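Whose turn is it to clear the table?

The dishwasher has been in Canadian kitchens for decades, and somebody still has to load it. That gap, between the machine that washes and the person who fetches, is where a small number of companies now spend their money. Kornamholm is one of them. Its product, Mender, is a wheeled base with an arm, and the firm's stated aim is that it will one day tidy a room while the owner is at work.

It can't do that yet. Over two days in July I watched Mender attempt ordinary chores in a rented townhouse, and then watched the same software run in simulation, where most of its practice takes place.

The townhouse went slowly. Mender picked up a tea towel, carried it to the counter and put it down in a heap. Folding wasn't on the list. It took a mug out of the sink by the rim, stopped, and waited for an engineer to clear an error. The cutlery drawer was left alone on both days.

Kornamholm logged 1025 attempts at single chores in the townhouse this spring. The arm finished 716 of them without help. The company counts a chore as one object moved from one place to another, so a dinner table set for four is a long list of chores, and a single failure in the middle means a person has to step in.

Things are further along on the shop floor. Wihongi, which packs plumbing parts, has had two arms on its line since last year. The bins don't move, the lights stay on and the parts come in 71 shapes, all of them known ahead of time. Staff there told me the arms are slower than a good packer and don't mind the night shift. Cartons with crushed corners still go to a person.

A kitchen offers none of that order. Glass is hard for depth cameras, thin cutlery is hard to pinch, and anything bulky on the table hides whatever is behind it. The simulated rooms are built with this in mind. The software firm Atov supplies them to Kornamholm, and the colours, furniture and clutter change from one run to the next.
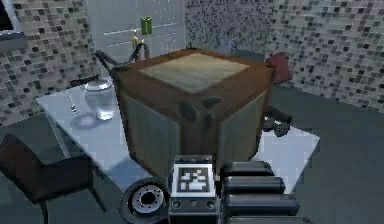

A simulated room, with a wooden crate on the table and a glass jar to its left.

A crate that size is a problem of planning more than grip. The arm has to reach past it for the jar without knocking either one, or shift the crate first and find somewhere to put it. A person does this without thinking. Mender's software tries many paths and scores each one, and the engineers throw out the runs where something falls.

What carries over to a real room is still argued about. Simulated glass doesn't break in anyone's hand, and simulated tables have no crumbs. Kornamholm says its next townhouse trial will include wiping as well as lifting. No price has been set, and the company wouldn't give me a year for home sales.

For now, the best customers are places like Wihongi, with level floors and the same job every hour. In the townhouse, on the second afternoon, the engineers did the dishes themselves.

Contact us | Subscriptions | Copyright 2019, all rights reserved | Back to top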